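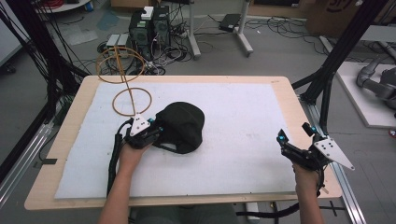
Handheld Grippers & Teleop > Troubleshooting

Left gripper closes by itself when cable is moved
Posted by furk_bench, July - 4 min read

Hello all. I have a problem with a pair of handheld grippers and I want to ask before I open them again.

We record cloth tasks, mostly caps and small towels. Since we changed the cable on the left unit, the fingers sometimes close without the trigger. It is not a strong movement, but yesterday it closed on my colleague's finger while she was making the cap flat. No injury, only a red mark. In a batch of 50 recordings I found 22 with a jump in the left opening value. The right gripper has zero.

What I tried:
- new calibration of both sides
- changed the USB port
- older firmware from the Furkomby page

The jump comes mostly when the forearm turns, so I suspect the cable. Has someone seen this?

molham_lab2
Yes, same thing here in spring. For us it was the connector inside the housing. The cable goes down along the forearm and every turn of the wrist pulls on it a little. Put a strain relief near the gripper and leave a loose loop before it goes to the arm.

Also please stop using it with a second person's hands on the cloth until it is fixed.

brultitance
I don't agree that it is the connector. A bad connector gives missing samples. It does not give a false closing command. Can you look in the log if the value goes to zero or if it goes to some number between?

furk_bench
It goes to 93 and stays there for a short time, then comes back. Normal open is 300 in our units. So not zero.

brultitance
Then I would check the trigger sensor first. A bad ground can also do it, but a half-closed value that stays looks to me like the sensor magnet has moved.

molham_lab2
With respect, we also had values between, and we changed the sensor first and lost one week. A weak ground moves the whole reading. Wiggle the cable with the trigger fixed by tape and watch the number. It takes two minutes. Fingers out of the gripper, please.

rimkute_r
I work on the safety side, so a different question. Why can the motor move at all when the reading jumps? In the setup at Rimkutė we limit the closing speed, and if the value changes too fast the motor is switched off. The cable fault is one thing, but the next fault will be another one and the finger will be in the same place.

furk_bench
This is a fair point. We removed the limit because it stopped the recording too often when people worked fast. I will put it back today.

brultitance
Put it back, but with a higher threshold. A limit which stops every third take will be removed again by the next person.

rimkute_r
Only if you test the threshold with something soft between the fingers first.

furk_bench
I did the test with the tape. With the trigger fixed, the number drops when I bend the cable close to the housing. On the right unit I bend the same way and nothing happens. So molham_lab2, I think it is your connector. I ordered two and will do the loop also. The left one stays unplugged until they come.

brultitance
OK, I was wrong about the magnet. Please still check the ground pin when it is open.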